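Estante amarela, sim senhora

Vou dizer uma coisa que já me valeu discussões à mesa: as oficinas e arrumos deviam ter mais cor. Passei anos a comprar estantes cinzentas, porque era o que havia e porque toda a gente achava que cinzento "não se suja". Suja-se, pois! Só que não se vê, e o que não se vê não se limpa.

Em outubro mudei de ideias. Andava a arrumar a arrecadação (seis caixas de parafusos misturados, uma vergonha) e perdi uma tarde inteira à procura de umas peças pretas que estavam, afinal, na prateleira preta da Grorex. Mesmo à frente do nariz. Foi aí que comecei a olhar para as estantes dos outros com uma certa inveja, sobretudo as amarelas, daquele amarelo forte que quase faz doer a vista.

Dizem-me que cansa. A mim o que me cansa é andar de lanterna na mão. Numa superfície amarela, qualquer coisa escura salta logo à vista, e a gente arruma melhor quando percebe de relance o que está fora do sítio. Também me dizem que é caro, e aí dou o braço a torcer: a minha custou 327 euros, e houve quem me pedisse 700 por uma parecida. Por 700 continuo com a cinzenta, muito obrigada.

Outra mania minha é o cartão. Forrar um compartimento com cartão castanho não custa nada, abafa o barulho das peças e, quando fica feio, troca-se. Já experimentei os forros de borracha da Shenoy e voltei ao cartão em três semanas. Fica riscado? Fica. É para isso que lá está.

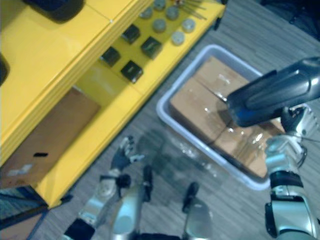
Blocos pretos e discos cinzentos sobre o amarelo, e o compartimento forrado a cartão.

E depois há o chão. Tenho a teoria de que o chão é a prateleira dos preguiçosos - eu incluída - e que tudo o que lá pousa "só por um bocadinho" fica até ao Natal. A minha solução foi o tabuleiro branco: se a caixa tem mesmo de ficar em baixo, fica dentro do tabuleiro, e quando o tabuleiro enche, sobe tudo para a estante. Resulta quase sempre. Falta-me agora convencer cá em casa que os sacos da Hama não contam como arrumação, mas isso dá outro texto.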